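Unit 5 notes: showing the robot what to do

Instructor: Tyson Charbonneau. Read before lab. Bring a pencil, the worksheet is on paper.

## Where we left off

Last unit we wrote motions out by hand, one waypoint at a time, and most of you hated it. This unit covers the popular alternative. A person does the task, the robot's joints and cameras are recorded the whole way through, and a learned policy is fitted to the recordings. The field calls this learning from demonstration. The sales brochures call it "teaching," and I'd like us to be careful with that word. When you teach a new dishwasher to clear a table, you can say "mind the glasses" once. A policy gets no such sentence. All it gets is what was recorded, including your bad habits.

Our running case is clearing and sorting dishes with two arms.
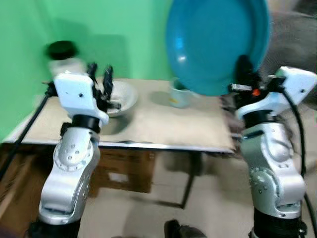

*Fig. 5.1. Two-arm dish task, plate off the table on the right arm.*

## Two ways to give a demonstration

**By hand (kinesthetic).** You take hold of the arm and push it through the job. It's cheap, and you feel contact directly. With two arms it gets awkward fast, because you need one hand per arm and your body ends up in the camera's view. The policy then learns from pictures with you in them and has to work from pictures without you.

**By remote control (teleoperation).** You move something else, such as a small copy of the arm, a pair of handles or a headset, and the robot follows. The camera view stays clean. What you lose is touch. Most cheap setups send back no force at all, so operators squeeze too hard and watch the screen for proof that they have the object. In our course software, Plimside, the follow delay is also yours to deal with. People slow down to cope with it, and the policy learns to be slow.

Neither one is better in general. Anyone who says otherwise probably sells one of them.

## Why the big plate is a good test

A cup can be handled by one gripper. A wide plate held by its rim at both sides ties the arms together: move one without the other and you either drop the plate or bend something. Operators handle this without thinking, which makes it hard to write down and tempting to demonstrate. 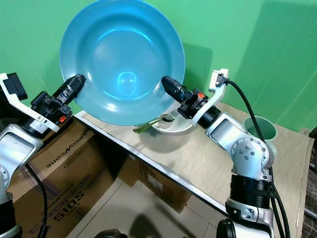 *Fig. 5.2. Both grippers on the rim. Note how little of each fingertip is in contact.*

Now the doubtful part. Suppose you record 60 demonstrations and the policy does well on a replay of the same table. What have you shown? You've shown it can do that table. Change the plate's color, shift the bowl a hand's width, swap the person who gave the demonstrations, and you are testing something else. In the March section we did exactly this with the Kuvetti exercise set. The headline success rate went down for every group, and 2 groups had left the changed-table trials out of their write-ups. Don't do that. I read the logs.

Occlusion deserves its own paragraph. A large object held up in front of the head camera hides the very table you are about to put it down on. The operator remembers where the bowl was. A policy that acts on the current image alone remembers nothing.
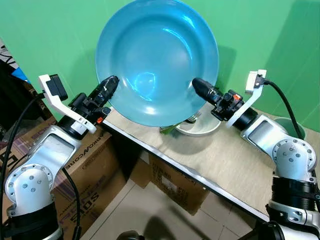
So before you blame the training, ask what the policy could have known at each moment. If a careful person given only those same images couldn't choose the right move, more data of the same kind won't fix it. You need another view, some memory, or a different order of steps.

## Wrist cameras

The usual answer is a camera near each gripper. It helps, and it brings its own trouble. The view swings with the arm, nearby things look huge, and fast motion smears whatever you wanted to see. The fingers are also in every picture. Their wear becomes part of the input, so a policy trained with one set of finger coverings may be thrown off by a fresh set. I can't promise it will be. Write down the condition of the fingers before each session anyway.
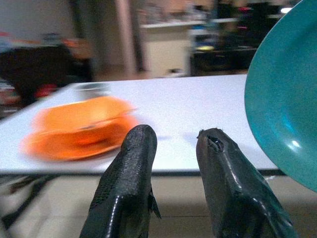
Source: Ganby course image set, wrist view. For class use.

Look at your own wrist recordings at full speed, then again slowly. If you can't tell where the rim of a dish is, mark that stretch on the worksheet.

## Reading

Trevor lab guide, section 13, skipping the part on headsets. The guide is too cheerful about how much data is enough, so read it with that in mind.

## For lab

1. Record the plate task by remote control. Keep the failures.
2. Have your partner record it too, without watching you first.
3. Compare the two sets. Where do you pause? Where do they?
4. Pick one change to the table before you train, and write it down. You will be tested on that change.
5. Report every trial.

Worksheets go in the tray by 5 p.m.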